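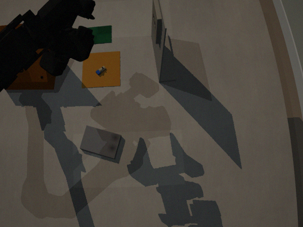 Teaching a robot by remote control is called teleoperation. A person holds a controller, and each movement of the controller is sent to a robot arm as a movement to copy. The arm can be a real one made of metal, or it can be a computer model of one. In a computer model, the colored mats tell the person where things go. A small object with a blue part rests on the bright orange mat, and the black gripper is above it, off to one side and not touching it. In the Stendano exercise, the task is to pick up the small object and put it down on the green mat. This sounds easy. For a robot it is a long list of numbers.

What the computer writes down

While the person moves the controller, the computer keeps a record. It writes down the angle of every joint in the arm, how far the gripper is open, and what the cameras show. It does this 12 times each second. One complete record, from the start of the task to the end, is called a demonstration. A short demonstration lasts around 96 seconds when the person is new to the controls. With practice it gets shorter.

One demonstration is too few. If the robot only ever sees the object in one spot, it may learn to reach for that spot even when the object has been moved. So the person repeats the task many times, and the computer shifts the object a little before each try.

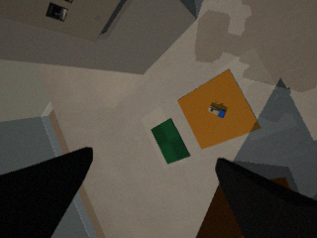 The way the gripper arrives also matters. Most people learn to split the move into stages:

1. Bring the open gripper over the object.
2. Turn the gripper so that one finger will go down on each side.
3. Lower it, then close the fingers.
4. Lift, carry, lower, and open.

Stage 2 is where beginners lose time. A gripper with two fingers can only squeeze along one line. If the object is turned at an angle, the gripper has to turn to match it. Otherwise a finger may land on top of the object and push it away.

By hand or by remote

There is a second way to show a robot a task. The person takes hold of the arm itself and guides it through the move. This is called kinesthetic teaching (say "kin-es-THET-ik"). It works only with a real arm, and the arm must be built so that its joints can be moved safely by hand. The Asholm workbook covers this method in part 3.

Remote control has one extra problem: depth. On a flat screen it is hard to judge how high the gripper is above the floor. Two things help - a second camera view, and shadows. In many computer models, the shadow of the gripper gets closer to the gripper as it comes down.

Words to know

Demonstration: one recorded example of a task.
Gripper: the part of a robot arm that holds things.
Joint: a place where the arm bends or turns.
Simulation: a computer model of a place and the things in it.

Last updated Jun 18, 2020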